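Komberg two-finger hand gripper kit, reviewed after one month

I bought this kit in September for the home build that I do together with Mawuli Aryee. We want an arm which can fold laundry, and before the arm we need good fingers. The kit comes flat, with plates, screws and a small bag of spare pins. I finished it in one evening -- the printed guide is short but clear.

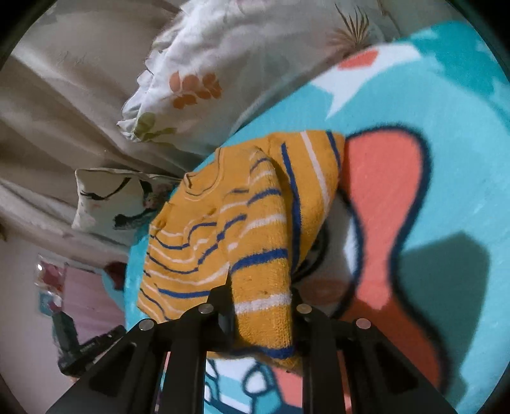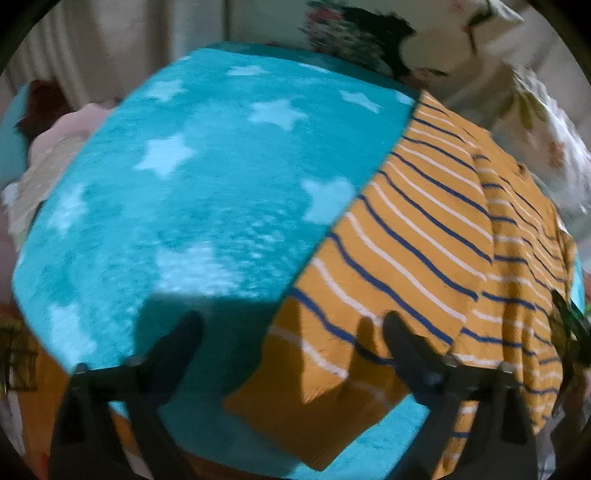
Trying it on striped yellow knitwear and other soft things at home.

Grip and handling

Knitwear is easy for these fingers. A thin cotton shirt is more difficult, and I needed several attempts before I could lift only one layer. The slots in the plates keep the weight low, so after 30 minutes my wrist was still fine.

What I like less

Two screws became loose after the first 20 grips. I put a little thread glue and they stay now. The spare pins are too short -- I wrote to the shop at Jornilgate and Korkor Issahaku sent me 10 longer ones without charge.

I would buy it again, but for a shared workshop I would ask for stronger screws.

Recent reviews
Prilel bench clamp
Cullinane servo tester
Komberg wrist joint, second version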